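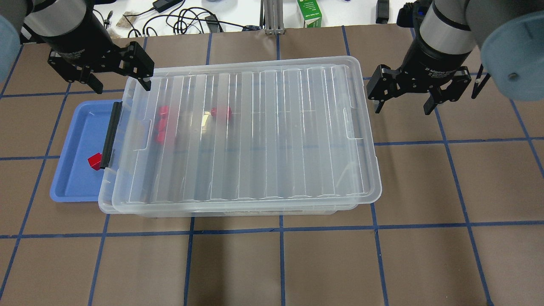

6 min read

Figure 2. The lidded-bin task in the Trolley setup, with both arms over the container.

3.2 Collecting demonstrations

We gathered 228 demonstrations of the bin task by remote control. One operator drove both arms at once, using a pair of hand-held leaders built at Urnwood. An earlier plan called for guiding the arms by hand, but two arms need two hands each, and our budget covered one operator.

Blue tape divides the brown paper into large cells, and the start cell for the container was drawn at random before each demonstration. The red pieces are easy to see when the lid is off. Under the ribbed lid they turn into soft red blobs (Figure 2), a fair summary of what the policy has to work with. We kept the lid anyway — the Vilotov baseline was trained on open bins, and we wanted to know how much it had been enjoying the view.

Faith Mollel recorded the first 50 demonstrations and threw out 30 of them. Most of the rejects showed long pauses in which the operator was plainly thinking. A policy trained on such pauses learns to pause as well, with great confidence and no thoughts at all. For the rest we followed the Tjoa protocol, under which any stop longer than 6 seconds ends the recording and the operator starts over from the home pose.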